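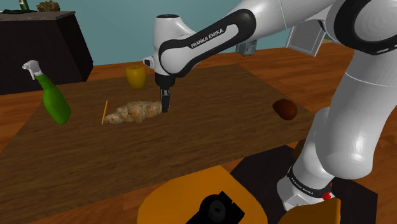 4.3 Recording demonstrations in simulation

Complete the scene set-up in section 4.2 before starting. The Trutus recorder will not open a session unless a scene file, a task file and an operator profile are loaded.

Each demonstration is stored as one episode. An episode holds the joint positions, gripper opening, camera images and the task instruction, all on a common clock. Episodes are grouped into sets of 12, and a set is the smallest unit that can be sent to the training queue.

Starting a session

1. Open the Session panel and select the scene. For tabletop tasks with a single Franka arm, use the kitchen board scene.

2. Select the object list. The default list includes a ginger root, a yellow apple and a green spray bottle. Objects on the list are placed on the board at reset. Background items on the cabinet are fixed and cannot be picked up.

3. Press Reset. Wait until all objects have settled. Thin upright items take longer than round ones and may still be moving after the status line reads Ready.

4. Check the position of the gripper. The fingers should point down and be slightly open. If the tips are in contact with the board or an object, press Home and reset again.

5. Type the instruction in plain language, naming the object and the goal: "pick up the ginger and place it beside the apple". Do not use colour alone to identify an object.

Recording an episode

6. Hold the left pedal to begin. The recorder starts on the first commanded motion, so a pause before moving does not add idle samples.

7. Approach from above where the object allows it. For irregular shapes such as the ginger, close the fingers across a narrow part between lobes.

8. Complete the task in one continuous motion if possible. Corrections are acceptable – a missed grasp followed by a good one is useful data – but label the episode Recovered.

9. Release the object, raise the gripper clear and release the pedal.

10. Mark the episode Success, Recovered or Discard. Unmarked episodes are held for 7 days and then deleted.

NOTE: Object positions are randomized at every reset. Do not drag objects back to a preferred layout. Sets recorded from a narrow range of positions are rejected by the Tsoukalas coverage check (see section 6).

NOTE: Vary the approach direction within a set. At least 4 episodes per set should begin from a start pose other than Home.

CAUTION: Do not change the physics step while a set is open. Episodes recorded at different step sizes cannot be merged, and the set must be started over.

CAUTION: If the leader arm is connected, switch it to Hold before pressing Reset. The simulated arm returns to Home at once and the leader arm will attempt to follow.

Closing a set

11. Open Review and play each episode at double speed. Look for objects passing through the board or the fingers, and discard any episode in which this occurs.

12. Press Close Set. The file is written to the project folder and listed under Pending.

Playback on a different graphics driver may show small differences in shadow and surface sheen. These do not affect the stored joint data.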